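**Interim report to the Vernby fund, October 2021**
Project: Small refreshment sets for the meeting rooms in the Wandov building

Dear fund members,

With this report we would like to inform you how the work has gone in the period from April until now, and what is still open. The grant was given for making the meeting rooms in the Wandov building more pleasant for the community groups which use them in the evening. As you know, the kitchen is on another floor, and the groups often had nothing to drink during a long meeting.

## What we have done

We began by asking the groups what they need. We sent out a short paper form and received 27 of them back. Most people asked for water and for tissues. Several people wrote that they would also like a cold drink in a can, and a few asked for coffee. Coffee we have put aside for now, because it needs a machine, a power outlet and somebody who cleans it.

After this we decided that every room gets the same set, and that the set stays on the table. It has two parts. The first part is a wooden tray with a raised rim, on which the water bottles are placed. The second part is an organizer box with an opening for tissues in the front section and an open compartment at the back, where a can and other small things can stand. We chose this kind of box after trying two others. One of them was too low, so the can fell over when a person pulled the tissue. The other had a nice cover, but it took too long to refill.

The trays were ordered from Nørgaard and arrived with a delay of three weeks. Two had a crack in the rim and were replaced without cost. The boxes we bought from Jasach, who gave us a better price than we had written in the application.

## How a table is prepared

We have written one page of instructions for the persons who prepare the rooms. The main points are:

- Wipe the table before anything is put on it.
- Place the tray in the middle, with the organizer to the right of it.
- Put two bottles of water at the back of the tray. The front stays free for cups or for a plate, if the group brings something to eat.
- Check the tissues and the can. If the can is missing, replace it and write this in the list.

In the first weeks the bottles were often placed at the front edge of the tray, and people moved them to make space for their papers. Since we ask for the back edge, we have had fewer complaints. It is a small change, but the groups noticed it.

## Costs

The grant for this part of the project was 2000 euros. The costs for the trays are paid in full. For the boxes there is still one invoice of 300 euros, which we expect to pay next month. We have kept 200 euros as a reserve for damaged pieces, and until now we did not need to use it. Drinks are paid from our own budget, as agreed.

## Difficulties

Storage is our biggest problem. The water comes in large packs and the cupboard on the same floor is narrow, so one part of it must stay in the basement. We have asked the building office for a second cupboard and are waiting for the answer.

The second difficulty is the empty bottles. Some groups take them away, others leave them on the tray – and then the next group does not know if a bottle is new or old. We will put a small bin for bottles next to each door and see if this helps.

## Next steps

Before the winter we want to equip the last two rooms and send the form again to all groups. We would also like to ask if the fund agrees that a part of the reserve is used for a few washable mats, as the trays slide a little when the tabletop is smooth. This would not change the total amount.

For the final report we will add the complete list of purchases with copies of the invoices. If you need these papers earlier, please write to us and we will send them. The table setting is the same in all rooms that are finished, with the tray and the organizer side by side.

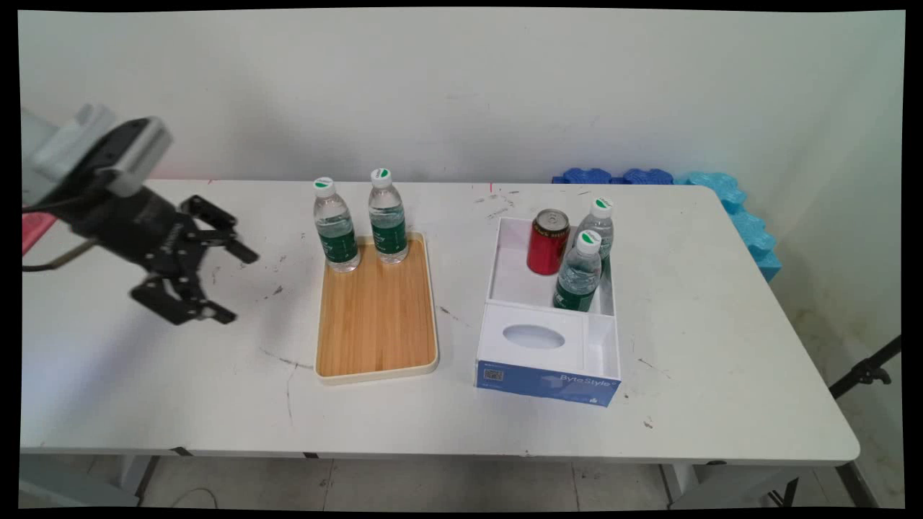 We would be glad to receive your answer about the mats before the next order goes out, so that everything can come in one delivery.

With kind regards,
The project team, Wandov building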